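Week 2 – teaching by demonstration
Notes for the kitchen sim sessions, updated 31 August 2020
Module lead: Darnell Dunleavy

Slides are on Codivico, same folder as last time. These notes only fill in what I rushed through.

Two ways in

By hand (kinesthetic). You hold the arm and push it through the task, controller in gravity comp, joint angles logged. Good feel for contact. Bad points: your own arms get in the camera's view, and it's tiring with anything heavy.

By remote control (teleop). You drive from the desk, robot's cameras only. Slower to learn. The recorded images match what the policy gets later, so we use this for all of Prundley. No force feedback on our controllers – you go by eye.

What gets logged

Gripper pose, gripper open/close, wrist image, all at 30 Hz. Pauses are logged too. If you stop for a think halfway through a reach, the policy learns to stop there as well, sometimes for ever. Plan the move first, then press record.

Practice task: microwave

16 demos each, saved under your own name. Reset between every one. Vary the start pose a bit, but keep the same strategy throughout – if half your demos go in from the left and half from above, the average of the two goes nowhere useful. (Mutlimodality, see Esposito notes, section 2.)

Handle is slim and stands only slightly off the door. Come in square to it, slow down for the last bit, close, then pull in an arc. Straight pull = slip. Dials are a seperate task, leave them alone for now. 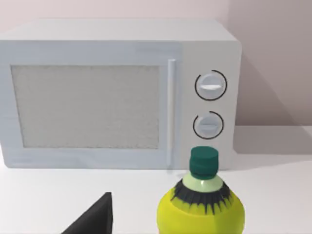

Fig. 1. Simulated microwave, door handle to the left of the two dials. Gripper finger at lower left, bottle in the foreground.

Watch the bottle when you swing right. Knocked it? Bin the demo and reset, don't try to tidy up mid-recording.

For next time

– upload demos to Nuda, failed ones in their own folder
– train with the default config, 1,000 steps is plenty for a first look
– one paragraph: where does your policy drift off, and do your demos cover that spot?

Bring the paragraph on paper please.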